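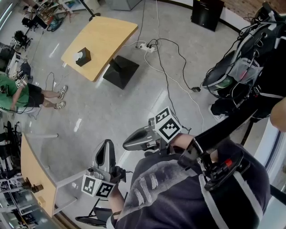 Galtwood says its water bills will get simpler. The numbers are harder to follow.

February 6, 2018

The town of Galtwood will move 765 households to flat-rate water billing next month, a change officials say will save the average family $16 a quarter. They have not shown how they got that figure.

The rate plan, drawn up by the consulting firm Hellance, runs six pages and leaves out last summer's usage. Utilities director Usman Awan called it "fair to everyone." Light users may disagree — a retiree living alone would pay the same as a house of five.

"I use less than my neighbors and I'm supposed to thank them for it," said Aba Fiadzo of Molefe Street.

Galtwood made a similar promise in December, when it said a new sewer fee would be temporary. The fee is still on the bill.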